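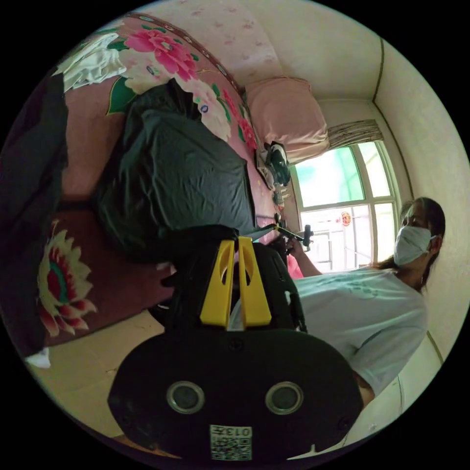 What is the Woltville Winter Coat Library, and who can borrow from it?

It is a free lending program for warm coats, and anyone who lives in Woltville or the neighboring town of Hudon can take one home for the season, with no paperwork beyond a name and a phone number.

WOLTVILLE – Sastumitz, the family-run dry cleaner on Pascual Street, is delighted to share that its coat library will open again this fall for a second season, with more coats, longer hours and (at long last!) a proper rack for children's sizes.

Last winter the shop lent out 299 coats, and we were so touched by the notes that came back tucked in the pockets that we started pinning them up behind the counter. This year we have 408 coats cleaned, mended and tagged, everything from heavy wool overcoats to puffy jackets for toddlers, and we would dearly love to see every one of them out on somebody's shoulders by the first hard frost.

Borrowers may keep a coat until the end of March. Families are welcome to take one for each person in the house, and if a zipper breaks or a button goes missing, please just bring it in and we'll fix it, no charge and no hard feelings.

We are still short on men's large and extra large, so if you have one hanging in the hall closet that hasn't been out in years, do think of us. Donations can be dropped off at the Pascual Street counter until 6 p.m., or at our Hudon pickup window in the mornings.

Last updated: 2 hours ago
200 shares

Related
Sastumitz adds evening hours in Hudon
How to store wool over the summer
Pascual Street sidewalk work wraps up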